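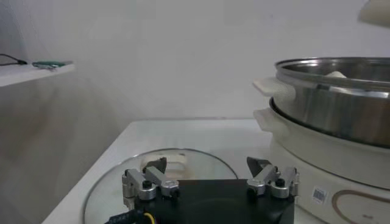 When does the Molum tenants' cooking course start?

The first class is on 2 March 2026, in the ground-floor kitchen at Kulesen House.

The free course is open to anyone renting in the Molum blocks and runs for four weeks. It is aimed at people who have moved into one of the 70 studio apartments, which come with a counter and outlets but no stove. Housing company Riltico is paying for ingredients with a grant of $700.

Course leader Justinas Pärn said the recipes need one small appliance and very little space. "Most people here have a kettle or a steamer and eat takeout five nights a week," he said. "We start with eggs, rice and vegetables and go from there."

Nearly 40 tenants have signed up so far. Callum Matheson, who manages the building, said a second group will be added in May if there is a waiting list.
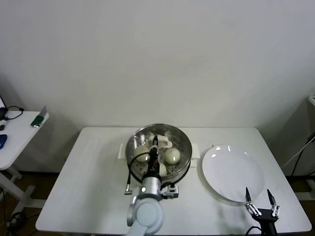
How to sign up

Forms are at the Kulesen House front desk. Tenants should list any food allergies and bring a container with a lid for leftovers.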